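Regional Transport Planning
Notes for Week 4: Bypasses, bridges and freight routes

Read these before the seminar. The reading for the second half is the Brostholm corridor report, chapters 1 to 3.

1. What a bypass is meant to do

A town that grew up on a main road usually has two kinds of traffic on the same street. Local traffic starts or ends in the town. Through traffic does neither. A bypass moves the through traffic and leaves the local traffic where it was, so the first question in any bypass study is how much of each there is. A count at one point on the road cannot answer this. You need an origin and destination survey, or number plate matching at both ends of town.

Condine is the case we will use. The old road there was laid out in 1748 as a post road to the river crossing and has been widened twice since, each time by taking land from the market side. Trucks from the grain depot still use it because the river bridge at Oden is the only one in the district with no weight limit.

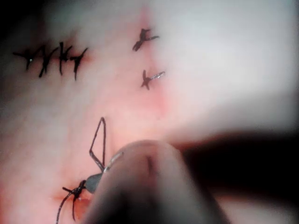 The Condine proposal has a northern and a southern line. The northern line is shorter but needs a new rail overbridge. The southern line crosses farmland that floods in most years, so it would run on an embankment with culverts. Compare the two on whole-life cost and keep construction cost as a separate figure. Embankments on flood land settle, and the resurfacing bill comes early.

2. Induced traffic

When a road gets faster, some people make trips they did not make before. Others change route or time of day. Only the first group is new traffic in the strict sense, but all of them show up in the counts after opening. Keep the groups apart in your answers. Students lose marks every year for treating a change of route as a new trip.

3. Access to markets

Ministries often support a bridge on the grounds that farmers will reach more buyers. Test this with three things: the travel time saved, the share of the crop that is sold outside the district, and who owns the trucks. If a few haulers carry most of the load, the saving may stay with them and farm prices may hardly move. The Solanki ferry study is useful here – look at the table of freight rates before and after the second landing opened.
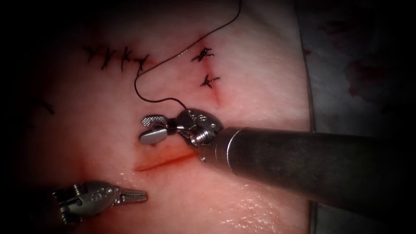
Department of Geography and Public Works

4. Land and compensation

Land is normally the slowest part of a road project. The alignment is published, owners object, the alignment is adjusted, and the notice has to be issued again for any plot that was not on the first list. In the Brostholm case the contractor was appointed before the last plots were acquired and then claimed for standing time.

Terms to know: right of way, severance, injurious affection, standing time.

5. Seminar exercise

Take a road budget of 1000 units and split it between the northern line, the Oden bridge repairs and town street works. Write one page defending the split. State which users gain and which lose – tenants and street traders count as users. Bring a paper copy. The March timetable change does not affect this group.

Questions about the exercise go to Khanyisile Ngubane during office hours.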